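Scanner pad won't read half my parcels. Crate too close? 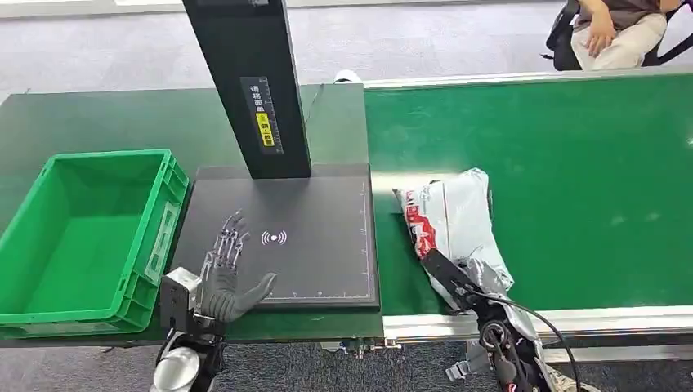 Setup and what I've tried

Posted by Carola Nolte

I pack orders at home and got one of those black scanning stations, a flat pad with a tall column behind it. The green crate lives on the left, right next to the pad, and parcels go from pad to crate. Small boxes scan fine. Anything in a shiny mailer takes 3 or 4 tries, and by evening I am talking to it. I've wiped the pad, swapped the outlet and moved the lamp. Is the crate the problem, or is it me? I'd like to know before the August rush, when I'll have 300 of these to get through.

Thu Văn

Probably not the crate, although it can't be helping your elbows. Shiny mailers bounce the overhead light straight back up. You can see a bit of that light reflected in the pad itself. Press the mailer flat so the label doesn't ripple, keep it inside the white scale lines, and let go of it before you scan. If that fails, turn off the ceiling light for one parcel and see what happens. I lost most of an afternoon to a ceiling light once and blamed the cable the whole time.

I'd still slide the crate over a hand's width. Mine used to creep onto the pad whenever it got full.

Damian Makowska

get a Harkel. mine never does this

Urszula Baran

Damian, yours is still in the box.

Carola, try matte labels. I switched to them for the mailers and kept the glossy ones for cardboard — 30 parcels last night and I only swore at one, which had its label on the bottom.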